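Writing down the house rules for our recording sessions

February 9, 2021

I've been meaning to post the rules we use when we record people doing housework for robot training. Wyn Ifans asked for them after my last post, and I realized they only existed as a pile of notes and one long email to Sudheer Naidu. So I cleaned them up.

Some background for new readers. On the Abdella project we collect short clips of everyday chores, filmed from head height, and the clips go into training a household robot. The first batch came out of Pululbridge in September. We had almost 2,000 clips by the end of it, and I threw out 131 in the first pass of review. Most of those were lost to things a written rule would have prevented.

The rules, as they stand now:

Hands stay in view for the whole action. If you have to turn your head away, stop and start the clip over.

One chore per clip, and keep it under 60 seconds. Changing the bag in the trash can is one chore. Carrying the bag outside is another.

No faces, mail, pill bottles or screens. Check the room before you start. Mirrors count.

Work at your normal speed. People slow down when they know they are being recorded, and then we get clips of someone folding a towel like it might go off.

No sharp objects and no broken glass in the trash. Sudheer wanted this one at the top of the list and he is probably right.

The trash clips gave us the most arguments. A full bag changes shape every time you touch it, and the person labeling the clip has to decide when a hand is holding it and when it is only resting there. We settled on contact as the test. If the fingers or palm are touching the plastic, it gets marked as contact, and grip is a separate label.

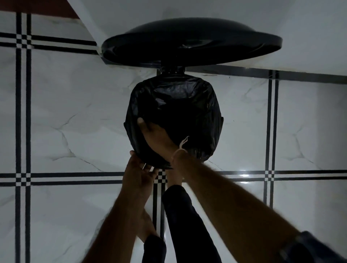
Both hands on the bag, so both get marked as contact.

Wyn asked whether we should make people take off bracelets and roll up their sleeves. I said no. People wear those things when they do chores. The only limit is that nothing can hang down over the fingers. Lighting is similar. A dim room is fine as long as a labeler can follow the hands, and if two labelers disagree about that, the clip goes out.

Labelers get a sheet too, but it is shorter. Each clip is checked by a second person. If they can't agree after 5 minutes they flag it and move on, and I look at the flags at the end of the day.

I still don't have a good rule for dropped items. Right now we keep the clip if the person picks the thing up and carries on, and drop it if they stop. Gurkeck does it differently and keeps everything with a tag. I may switch to that for the next batch, once I've worked out what the tag should be called.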